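Avis : Grustier, l'outil de recherche dans la presse ancienne

J'utilise Grustier depuis septembre pour dépouiller des quotidiens des années 1950, dans le cadre d'une bibliographie sur les changements d'état civil et la façon dont les journaux en parlaient. L'abonnement coûte 6 euros par mois. J'avais auparavant la base Mokoena, plus chère et moins fournie en titres régionaux.

Recherche
La recherche plein texte est rapide. Sur ma requête principale, j'ai obtenu 1 460 réponses, dont beaucoup de doublons : une même dépêche reprise par plusieurs journaux compte autant de fois. Le filtre par date porte sur la parution – jamais sur l'événement – et il faut s'en souvenir au moment de classer. Le vocabulaire de l'époque oblige à multiplier les mots-clés. Ilze Strazds a mis en ligne une liste de termes que je conseille de garder sous la main.

Lecture des pages
La reconnaissance des caractères est correcte pour les titres, médiocre pour les brèves en bas de colonne. Le zoom s'arrête à 70 %, ce qui fatigue vite.

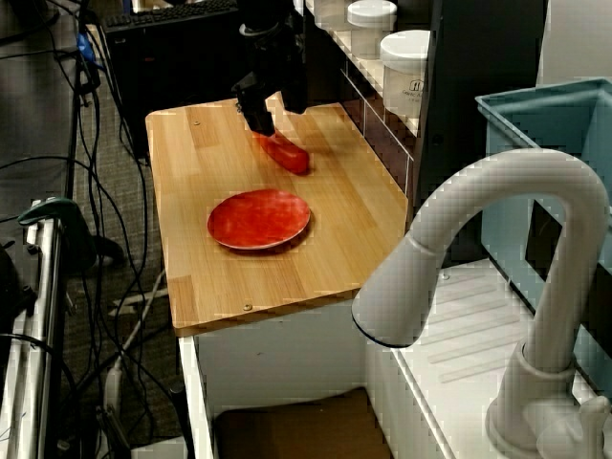

Export
Les références sortent en texte simple ou en tableau. Le numéro de page manque parfois, surtout pour les éditions du soir.

Note : 65 sur 100. Je renouvelle pour l'instant.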